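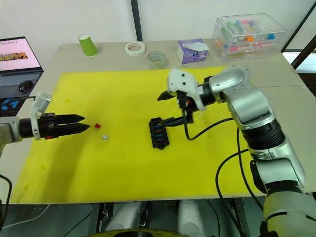
¿Por qué enseñamos la tarea al robot con demostraciones, si podríamos programar cada movimiento?

Porque en las tareas con piezas pequeñas el contacto cambia cada vez, y escribir una regla para cada caso lleva más tiempo que mostrar la tarea muchas veces. Una persona corrige la posición de la mano sin pensarlo. En una demostración esas correcciones quedan grabadas junto con las imágenes y las posiciones de las articulaciones.

Apuntes de la sesión 4. Demostración directa y teleoperación
Curso de robótica aplicada, Taller Rodbridge
Docentes: Ans De Smet y Kristof Wouters

1. Dos maneras de mostrar

En la guía manual, la persona toma el brazo con las manos y lo lleva por el camino deseado. El controlador compensa el peso y solo registra. Es fácil de aprender, pero tiene dos problemas para nosotros: las manos del operador aparecen en las cámaras, y es muy difícil guiar dos brazos al mismo tiempo.

En la teleoperación, la persona mueve un mando y el robot repite el movimiento. En el taller usamos los mandos Zerau, uno para cada brazo. Se pierde la sensación de la fuerza, por eso al principio casi todos aprietan demasiado. Este defecto se corrige con práctica y mirando la pieza, no la pinza.

2. La tarea de los fusibles

Trabajamos con dos brazos sobre una colchoneta de espuma amarilla. La caja de fusibles es negra, con una fila de ranuras de colores, y los fusibles son pequeños. La espuma perdona los golpes de los dedos contra la mesa, pero también cede cuando se empuja la caja hacia abajo. Hay que tenerlo en cuenta al insertar.

Orden recomendado para cada episodio:

Llevar los dos brazos a la posición de inicio y esperar la señal de grabación.
Acercar el brazo derecho a la caja y parar antes del contacto.
Bajar despacio hasta tocar. El movimiento debe ser recto, sin buscar de lado.
Usar el brazo izquierdo para los objetos sueltos que indique la hoja de tarea.
Abrir la pinza del todo antes de retirar el brazo.
Volver al inicio y cerrar el episodio con el pedal.

Si un fusible se cae, no se para la grabación. Se recoge otra vez y se continúa, siempre que esté dentro del alcance. Los episodios con recuperación son útiles y se marcan con la letra R en la hoja. Si el fusible sale de la colchoneta, el episodio se descarta.

3. Calidad de los datos

Para el ejercicio de julio cada grupo entrega 200 episodios. El conjunto completo de la clase será de alrededor de 500, después de quitar los descartados. Pedimos también no grabar más de 10 episodios seguidos con la misma persona, porque el cansancio se nota en las trayectorias: aparecen pausas largas y el modelo aprende también las pausas.

Errores frecuentes que encontramos al revisar:

Los cables de la muñeca quedan tensos cuando el brazo gira mucho. Revisar antes de empezar.
El operador mueve el segundo brazo sin intención mientras mira el primero.
La caja se coloca siempre en el mismo punto. Hay que variar un poco su posición y su ángulo entre episodios.
Los demás objetos de la mesa se dejan siempre igual. También conviene moverlos, para que el modelo no dependa de ellos.

4. Preguntas para preparar en casa

¿Qué información se pierde cuando se graba solo la posición y no la fuerza?
¿En qué parte de la tarea sería mejor la guía manual que el mando?
¿Cómo decidirían ustedes que dos demostraciones distintas son igual de buenas?

Las respuestas se entregan en una página, a mano o impresa, al comienzo de la sesión 5. Lectura para esa sesión: el capítulo de Stevens sobre aprendizaje por imitación, sin el apéndice.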